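3.2 Charging places in the shared home

The second group of objects in our study is the small electrical items that people keep on a table or counter for charging. In the first part of the survey, many residents told us that these items are the most difficult to keep in order. Cups and plates have a shelf, and clothes have a closet, but a power strip has no fixed place in most rooms. It stays where it was last used, and the other things collect near it.

We visited 30 homes in the Kerkon housing project between March and June. In each home we asked the residents to show us the surface where they charge their devices, and to leave it as they found it that morning. We recorded every item on or beside the surface, and we then asked which items were used every day, which were used sometimes, and which were only stored there. The full record has 1,313 items. The coding was made in two rounds with the Trenari item list, which we shortened for this purpose because many of its classes (garden tools, for instance) do not appear indoors.

For this section we discuss only the compact strips, that is, those which give one or more AC outlets together with USB ports in the same housing. Residents often bought them for travel and later kept them for the home. A compact strip takes little space and can be moved from the bedroom to the kitchen without much effort. The same quality makes it easy to lose under other things. In 18 of the homes, the residents said that they had looked for a strip at least once during the last month.

Color was named often in the interviews. When two people in one home own the same model, they tell the strips apart by the color of the housing, and some families give one color to each person. The printed text on such a strip is small and may run along its side, so it is not much help from a distance. Figure 4 shows a purple strip and a white strip, both with the model text "S204" and both with four USB ports that are green inside. On the purple one, the AC socket has openings of different shapes and can take more than one plug type. Residents liked this because they could use it with older adapters, but they also said that it makes people leave an adapter in the socket for a long time.
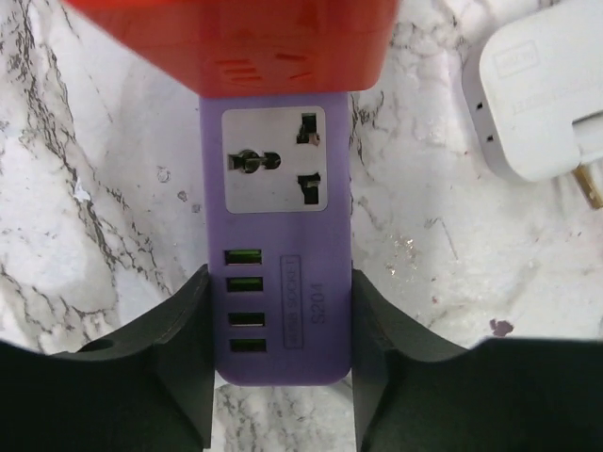 3.3 Clusters around a strip

We use the word "cluster" for a group of items which touch each other or are joined by a cable. A cluster is different from a pile, as in our record a pile has no item that the others depend on. In a cluster of this kind the strip is the main item, and to move it means to move the others too, or to unplug them first.

The typical cluster in our homes is small. It has a strip, one adapter, and one more device which has no connection to the strip but rests against it. The adapter is normally the item that decides the shape of the cluster. If its body is large, it covers part of the strip and its cable must go to one side, and the next item is placed on the side that is still free. In the white strip of Figure 4, a black adapter is plugged in, its thin cable runs away from the strip, and a beige cube-shaped device with a power button and a dragon drawing on its top rests against the right end. All of this is on a marble surface with gray veins.

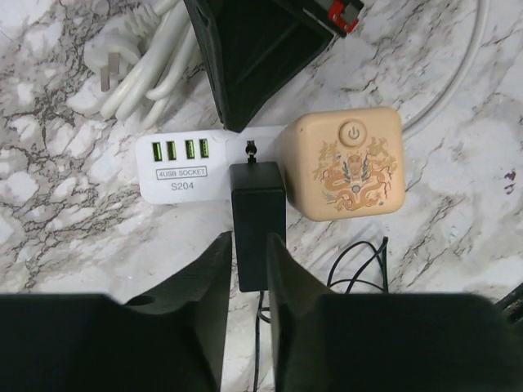
Figure 4. Compact strips of the same model in two colors.

We asked the residents to tidy one cluster in their usual way, with a limit of 60 seconds. Two habits were common. In the first, the person unplugs everything, rolls the cable, and puts each item in a drawer or a box. In the second, the person only turns the strip so that it is parallel to the edge of the table, and pulls the other items closer to it. The second habit is faster, and the residents who used it still described the result as tidy. This agrees with the Kiteck interviews, where straight lines were mentioned more often than empty space.

The decorated items were treated in a different way from the plain ones. Residents left them in view with the drawing or pattern facing up, even when all plain items were put away. We coded these cases under "display" following the Sang scheme, but the border between display and storage was not always clear to us, and in the second round we changed the code of several items. The items with changed codes are marked in the appendix and are not used in the comparison of rooms in Section 4.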